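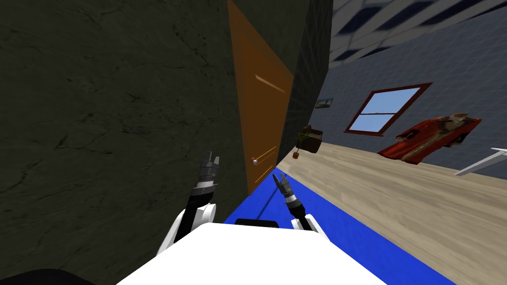 Site visits

Door opening in simulation: a morning at Toivonen

I went to the Toivonen office on 23 August 2019 to see how the group collects its demonstration set for door tasks. The visit had been arranged in May, when the collection was still in its pilot stage. By the time I got there the pilot data had been thrown out and the protocol rewritten, so most of my prepared questions were of no use.

All collection is done in a simulator called Grikevo. An operator drives a two-armed robot with a pair of tracked hand controllers and works from the rendered view at the robot's head. The room is a furnished household interior, and wall finish, floor, door style and loose objects are drawn from an asset library. The head pose is randomized as well, and the camera roll can be large. Operators told me they stop noticing it after the first hour. I noticed it the whole time.

A session is 19 episodes. Each begins from a reset with both grippers clear of the furniture and ends on a button press from the operator, who then marks it as success, failure or discard. Joint positions, gripper commands and head images go to disk at the same rate. Contact forces are logged but not given to the learner, a decision the group expects to revisit once there is hardware to compare against.

The wooden cabinet task took up most of the morning. The door has a bar handle and has to be pulled past a set angle, with one arm doing the work. Handle contact is where the time goes. Approach the bar too steeply and the fingertip slides along it, and the solver reports a burst of small contacts that look like noise in the log. 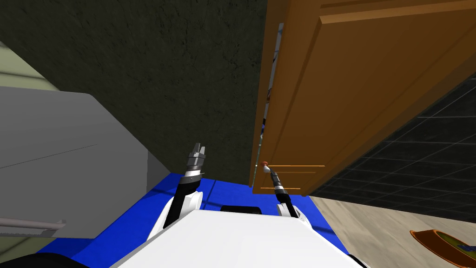 Those bursts were the reason the pilot set was dropped. A policy trained on it learned to tap at the handle repeatedly, which is a fair copy of what the operators had been doing. The new protocol asks for a single approach, a short hold, then the pull. If the first contact slips, the operator backs off fully before trying again, and the retry stays in the episode. After 3 slips the episode is closed and marked as a failure. Failures are kept in a separate split.

The idle arm is also covered by the protocol. It is to be parked raised, away from the door's swing, and left alone. In the pilot, some operators let it drift while they concentrated on the other hand, and the drift turned up in the learned behaviour.

Of the 8 operator stations, 6 were running during my visit. The remaining two were being moved to new controllers from Hirnitz, whose trigger has a longer travel. Whether a change of controller mid-collection will leave a mark on the data is an open question. The station number is written to every episode header, so it can at least be checked.

The cabinet episodes I watched were slow by the standards of scripted motion, and the variation between operators was easy to see. One pulled in a smooth arc. Another opened the door in short steps and re-aimed between them. Both styles are accepted.

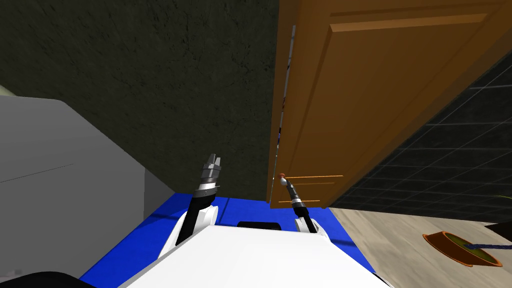 Reijo Karppinen thought the second style should be filtered out before training, on the grounds that the pauses carry no information about the door and teach the policy to wait. He would sooner have fewer episodes at a consistent speed. The counter-argument from the stations was that the pauses are where corrections happen, and a policy that never sees a correction will not make one. No filter has been applied so far. A comparison run on both versions is planned under the Skallar project, with the same seed and the same room set.

I asked for the replay tool and was given a short session with it. It steps through an episode at logged rate and overlays the contact points, and it will also replay the commands open loop from the stored start state. The two do not always agree at the handle. The group keeps a list of the episodes that diverge, and I have asked for a copy along with the protocol document.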